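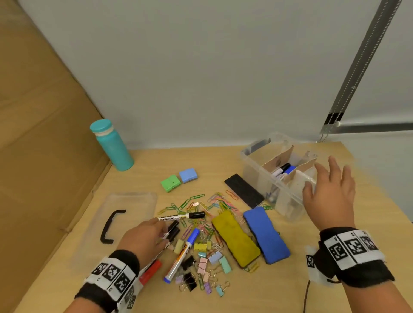 Stationery and Supplies Assistant (Part-time)

Organisation: Mirnetti Learning Centre, Dundow campus
Reports to: Maricruz Cervantes, Manager, Campus Services
Positions available: 2
Term: Ongoing, commencing in May

About the position

Mirnetti Learning Centre is seeking two assistants to join its Campus Services team. The assistants will sort, store and distribute the supplies used in our classrooms, tutorial rooms and staff offices. The centre has 700 enrolled learners, and teaching staff rely on receiving complete and usable sets of materials at the beginning of each session.

Much of the work is done by hand at a sorting table. Mixed items such as paper clips, binder clips, whiteboard markers and erasers are returned from teaching rooms at the close of each day and must be separated, checked and placed in the correct containers before they are issued again.

Duties

Sort returned stationery by type and, where requested, by size or colour.
Test whiteboard markers and set aside those that are no longer fit for use.
Clean whiteboard erasers and report any that require replacement.
Fill and label divided storage boxes for each teaching room.
Fit and maintain cardboard partitions in storage boxes.
Keep the supply room shelving in good order, with aisles clear at all times.
Record stock levels in the Drarka inventory system and notify the manager of shortages.

Selection criteria

Applicants must be able to demonstrate:

Care and accuracy in repetitive manual tasks.
The ability to handle small items for extended periods, with or without reasonable adjustments.
Basic computer skills sufficient to enter stock records.
A courteous manner when dealing with teaching staff and learners.

Previous experience in a school office, library or storeroom is desirable – it is not essential. Training in the inventory system will be provided during the first 5 shifts.

Hours and conditions

Shifts run from 3:30 p.m. to 7:30 p.m. on weekdays during term. Successful applicants will be required to complete a background check before commencing. Closed footwear must be worn in the supply room.

How to apply

Applications should include a current résumé, the names of two referees and a covering letter of no more than one page addressing the selection criteria. Please submit these in person or by mail to Iulian Bogdan, Human Resources, Mirnetti Learning Centre, Urio Building, Dundow campus.

Only applicants selected for an interview will be contacted. Applicants who require adjustments at any stage of the recruitment process are invited to advise Human Resources when applying.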